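Chapter 6
Laying a Place

In this chapter you will learn
What goes where in a simple setting, and why the order matters
How to choose and place a mat
How to carry and put down cutlery without smudging it
How to check your own work before you walk away

I've laid an awful lot of tables in my life, and I still remember the first one I got properly wrong. It was a small dining room at the Wendora, a seaside hotel where I'd taken a job for the season, and I put every single knife on the left. All of them! I thought it looked rather smart. So if you're coming to this chapter feeling that table laying is something other people were born knowing, you're in good company, and we're going to start small: one table, one mat, one plate.

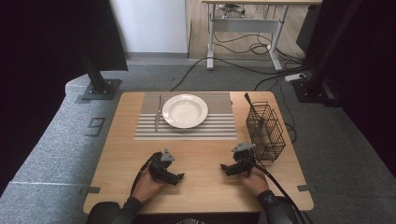
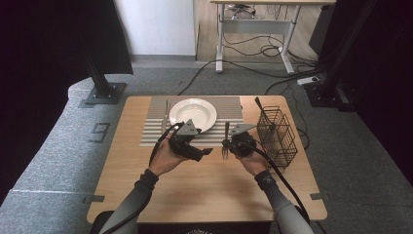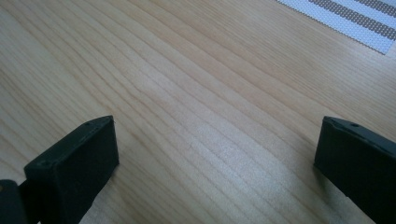
Figure 6.1 A striped mat on a pale wooden table. The first two views include the plate, a table knife and the wire cutlery basket.

Have a look at where the knife is in the first two views before you read on. It's to the left of the plate, and in the usual British setting it would go on the right. Keep that in your head, as we'll come back to it in the first exercise (and yes, I felt a certain fondness for it).

Start with the mat

I always put the mat down first, and I put it down before I've so much as touched a fork. A mat tells you where the person is going to sit, and everything else takes its place from there. Line the long side up with the edge of the table. If you've got a striped mat like ours you're in luck, because the stripes run along with the table edge and your eye will catch it at once when they don't. Plain mats are much sneakier. I had a set of plain cream ones from Villanueva for years and I could never tell if they were straight until I'd sat down to eat.

How far in from the edge? I like a thumb's width. Some of my old colleagues liked the mat flush with the edge, and we used to bicker about it over the washing up. Pick one and do it the same way all round the table.

Then the plate

Hold the plate by its rim, with your thumb flat along the edge and well away from the middle where the food will go. A wide rim makes this easy. Set it down in the centre of the mat, then leave it alone. Beginners nudge and nudge, and the mat goes walking off with the plate. If it's landed badly, lift it and put it down again.

A plate with a shallow well is a good all-rounder, by the way. It'll take a stew or a bit of pasta with sauce, and you can still cut up a chop on it. When we fitted out the teaching kitchen at Cundness I asked for that shape and not much else.

Knife, fork, spoon

Now for the part that tripped me up at the Wendora. For a plain main course the fork goes to the left of the plate with its tines pointing up the table, and the knife goes to the right with the cutting edge turned in towards the plate. If there's a soup spoon, it sits to the right of the knife. Handles should finish level with each other, close to the near edge of the mat.

Pick each piece up by the handle, low down, or by the narrow neck if it's a fork or a spoon. Try not to touch the end that's going in somebody's mouth! Fingerprints show up dreadfully on shiny metal, and on a bright evening with low sun coming in they're all you can see.

Keep your cutlery basket on the table while you work, to the side of the mat where it won't be in the way of your elbow. Wire ones with separate compartments are my favourite, as you can see what's left in them. We've used a Tatis basket at home since one wet May when the old wooden box finally came apart at the corners, and it goes straight under the tap when it needs a wash.

Check before you go

Stand back from the chair and look down the line of the mat. Then walk round to the other side and look again. Crooked things show up far better from across the table.

Exercise 6.1
Using Figure 6.1, sketch the setting as it is in the first view. Then draw it again with the knife in its usual British position, and add a fork and a soup spoon.

Exercise 6.2
Lay one place from memory, then check it against the section on knife, fork and spoon. Clear it and lay it again, this time for someone who's having soup and nothing else.

The fuller settings, with side plates and glasses, begin on page 231.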